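**Subject:** Re: [textile-sorting] Fiber ID on knitted blends, moisture correction
**From:** Moataz Ouazzani
**To:** textile-sorting list

Aicha Metwally wrote:

> We are getting poor agreement between the NIR readings and the lab results on cotton/polyester knits at Gresow. Wovens are fine. The error gets worse on thick pieces, and the samples come straight off the dock, so moisture varies a lot. Do you condition everything before scanning, or correct afterward? Also, is one reading per item enough for socks? Ours are mostly single scans at the ankle.
>
> Aicha

Aicha,

We correct afterward. Conditioning gave the better numbers in our June trial, but it holds each batch for 4 hours and Prornton has no rack space for that.

The reference set is 942 knitted items, all with wet chemistry results. We fit the blend model on second-derivative spectra and leave out the water band near 1940 nm. A separate moisture estimate from that band then goes in as a covariate. Without it, cotton content read high on damp pieces, which sounds like what you have at Gresow.

Two things to check before you touch the model:

- White reference. Ours drifted during long shifts. We now repeat it every 39 minutes.
- Backing. Thin knits let the beam through, so the belt color ends up in the spectrum. Use the same backing for the calibration and the live scans.

On socks, one reading is too few. Ribbed cuffs often carry elastane that the foot does not, and heels and toes are sometimes reinforced with nylon.

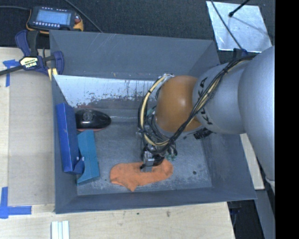
We take three readings per sock – cuff, instep, toe – and report the instep as the main fiber. If the other two differ from it by more than our limit, the item goes to mixed. That rule sends almost 72 kg a week to the mixed bale, more than I would like, but the cotton bale has passed at Fomotstead ever since we adopted it.

Dark items are a separate problem. Carbon black flattens the spectrum and no correction I have tried brings it back. We reject on low signal and leave it there.

If you can send raw spectra with the lab values, I will run them through the Tawfik script as is. Please keep the dock samples and the conditioned ones in separate files.

Moataz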